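Search this notebook
Search
Advanced

Glaze notebook, Flivis workshop
November 2, 2022

Continuing the pale blue tests from July. The question is still why the Irkance clear crawls over cobalt slip on fluted walls and sits properly on flat tiles.

Batch 907 sieved twice, specific gravity adjusted with a little Epsom salts. Left overnight with the lid on. No hard settling in the morning. Dipped test cups for 2 seconds, rims wiped back with a damp sponge before the blue went on.

Target colour is the range between the light blue rim and the paler circle in the bottom of the white scalloped bowl. The red flower dish is a separate job. 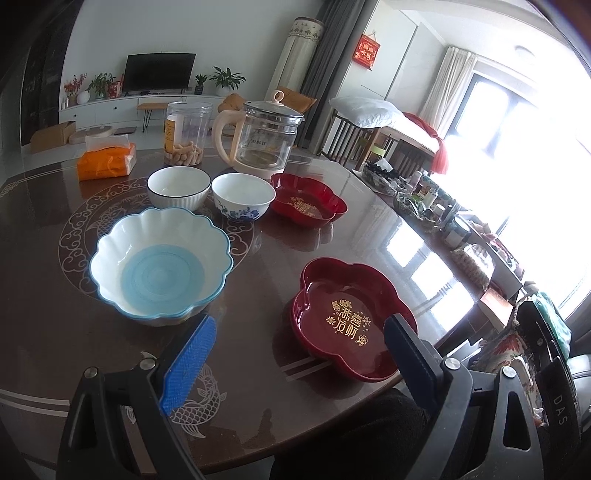 1. Application

Coat is too thick in the valleys of the fluting. Scratched through with a pin and found the valley coat heavier than the ridge coat on every cup. Thinning the bucket fixes the valleys but leaves the ridges starved. Next batch: thin, then brush a second coat on the ridges only. Slow, but fine for small runs.

2. Firing

Same schedule as before, with the top-end hold extended to 40 minutes. Crawling reduced on the lower shelf, unchanged on the upper. Witness cones agree top to bottom, so I don't think it is temperature. Suspect dust. The upper shelf pieces sat out over the weekend before loading.

The Purnia ball clay is also a possible cause. The new bag feels more plastic and shrinks more in drying. Shrinkage bars are made but not yet measured.
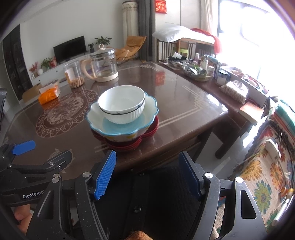 Bars to be measured bone dry and again after bisque, same calliper both times. If the new bag is off by more than 2 per cent, go back to the old clay for the slip and keep the new stuff for handbuilding.

Iwasaki frit is nearly out. Do not substitute without a line blend first. The last swap gave pinholes and cost us a full kiln.

To do: wash bisque before glazing, cover ware boards, mix batch 41 of the slip, relabel the cobalt bucket.

2 comments
0 shares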